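Furnished Room Technician – Bedroom Sets
Barnow Interiors, Ivgate workshop
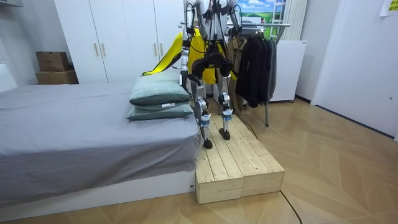
Bedroom set with gray bed sheet and pine platform, Ivgate.

Reference: BI-Rooms
Department: Room Sets
Contract: Fixed term, full time, with possible extension
Location: Ivgate, with regular work at the Plenham store
Start: July

Barnow Interiors builds, furnishes and maintains full-size domestic rooms for use by outside clients. The rooms are built indoors to the dimensions of ordinary small apartments and are fitted with ordinary furniture. Clients book a room for a fixed period, state how it is to be laid out, and expect to find it in that condition at the start of each session. The Room Sets department is responsible for construction, layout, linens, repairs and stock.

We are looking for a technician to take charge of the bedroom sets. The kitchen and living room sets are covered by existing staff, although cover for absence is shared across the department.

The work

The technician prepares each bedroom according to a layout sheet, checks it before the client arrives, resets it between sessions, and records any change to the furniture or fittings. Most of the working day is spent on foot. Layout sheets are issued the afternoon before a booking and may be revised on the morning itself.

Duties include:

Assembling, moving and leveling beds, wardrobes, clothing racks, nightstands and shelving.

Building low platforms, steps and raised floors from softwood planks and blocks. Platforms are normally placed against an existing piece of furniture, and the top surface has to meet the height given on the sheet. Planks are fixed from below wherever possible. Exposed fasteners on a walking surface are not accepted.

Making beds to a set standard. Fitted and flat sheets are both used. The sheet must be smooth across the top, and the overhang must match the sheet drawing. Pillows are placed at the position marked for that layout.

Filling and emptying wardrobes and racks, including folding, hanging and sorting garments by type.

Washing, drying and storing bed linens and loose cloths. The laundry is on site in Ivgate.

Inspecting wood surfaces for splinters, raised knots, loose boards and movement under load. Defective boards are replaced the same day or the set is taken out of use.

Keeping the inventory current. The bedroom inventory stands at 1,732 items, from bed frames down to coat hangers, and every item has a number and a storage position.

Packing complete sets for transport between Ivgate and Plenham, and unpacking them on arrival. Furniture is wrapped in blankets and strapped. Linens travel in closed bins.

Reporting faults in lighting, flooring and doors to the building team.

Platform work

Applicants should note that a large part of the carpentry is platform building. It is simple work but is held to close limits. Timber is delivered as unfinished pine and is cut in the workshop. Some clients ask for painted or sealed surfaces, but most layouts leave the timber bare. Blocks are cut square, and the planks are laid in parallel with the gaps stated on the drawing. After assembly, the platform is checked for level in both directions and for rocking at each corner. The technician signs the check sheet before the room is handed over.

Platforms are taken apart after use when the timber can go back into stock. Boards with end splits, deep dents or loose knots are cut down for blocking or scrapped. The offcut store is to be kept sorted by length. It has not always been, and the new technician will be expected to correct this in the first weeks.

Floor area in the bedrooms is limited. Clearance between the bed, the wardrobe and any added platform has to be considered before assembly starts, as a platform built in the wrong order may have to be taken apart again to get it into position. The layout sheet gives final positions only. The order of work is left to the technician.

Requirements

At least 2 years of paid work in set construction, furniture assembly, joinery, exhibition building, hotel maintenance or a similar trade.

Ability to read a dimensioned floor plan and a simple section drawing.

Safe use of a miter saw, track saw, cordless drill and hand tools. Certificates are useful but not required. A practical test is given at interview.

Ability to lift and carry furniture with a second person, and to work kneeling for extended periods.

Accurate written records. Inventory entries and check sheets are read by other departments and must make sense without explanation.

A valid driver's license. Vans are provided.

Useful but not required

Experience with laundry equipment or linen stock control.

Basic upholstery repair, including slats, webbing and mattress covers.

Experience with the Guerreiro stock system, which is used at both sites. Training is given to those who have not used it.

Hours

The standard shift starts at 7:30 a.m. and ends at 4:00 p.m., with a half-hour unpaid lunch break. When a client books an early session, the shift starts at 6:00 a.m. and ends correspondingly earlier. Early shifts are posted at least 72 hours ahead. Evening work is rare and is paid at the overtime rate.

Bookings are heaviest in the fall. Leave during that period is granted but should be requested early.

Working conditions

The workshop and the room sets are in the same building, separated by a dust door. Cutting and sanding are done in the workshop only. No cutting is permitted inside a furnished room – even a single board is to be carried back through the door. Fabrics pick up dust quickly, and a soiled sheet means a complete bed change.

Clean indoor shoes are worn in the rooms and safety shoes in the workshop. Both are supplied. Gloves, eye protection, ear protection and knee pads are also supplied and are replaced on request.

The technician does not remain in the room during client sessions unless asked to. Client equipment is not to be moved, unplugged or covered by our staff. If client equipment prevents a reset, the booking desk is to be informed and the reset waits.

The Plenham store is unheated apart from the packing area. Warm clothing is advisable in winter. There is a freight elevator, with a platform long enough for a bed frame laid flat, though not for the taller wardrobes, which are taken apart before loading.

Pay and benefits

Pay is monthly and set according to the technician scale, with the entry step determined by experience. The scale is sent to all applicants invited to interview. A tool allowance of 3,000 is paid in two parts over the contract period, in the same currency as salary. Tools bought with the allowance remain the property of the employee.

Travel between Ivgate and Plenham counts as working time. Parking is free at both sites. There is a kitchen for staff use next to the laundry, separate from the kitchen sets. Food is not to be stored or prepared in the sets.

Training period

During the first month, the new technician works alongside the current living room technician and does not sign check sheets alone. Training covers the inventory, the linen standard, platform drawings, van loading and the reset procedure. At the end of the month, the technician prepares one full bedroom from a layout sheet unaided, and it is inspected by the department. If corrections are needed, the exercise is repeated with a different sheet.

How to apply

Send a résumé and a short letter, not longer than one page, stating your experience with furniture or set building. Include up to four photographs of work you have carried out yourself. Simple work is acceptable. We are more interested in joints, edges and fit than in the size of the project. For each photograph, give the material used and your own part in the work.

Applications may be handed in at the Ivgate reception desk between 8:00 a.m. and 4:00 p.m. or sent through the application form on this site. Quote reference BI-Rooms in either case. Applications without the reference are delayed in sorting.

Interviews are held at Ivgate and last half a day. The practical test consists of cutting and assembling one small platform section from a drawing, making one bed, and completing an inventory sheet for a furnished room. Materials and tools are provided. Applicants may bring their own hand tools, but power tools from outside are not allowed in the workshop.

All applicants receive a reply. The position remains open until filled, and this notice is removed once the contract is signed. Questions about the duties or the practical test can be sent through the same form, marked for Room Sets.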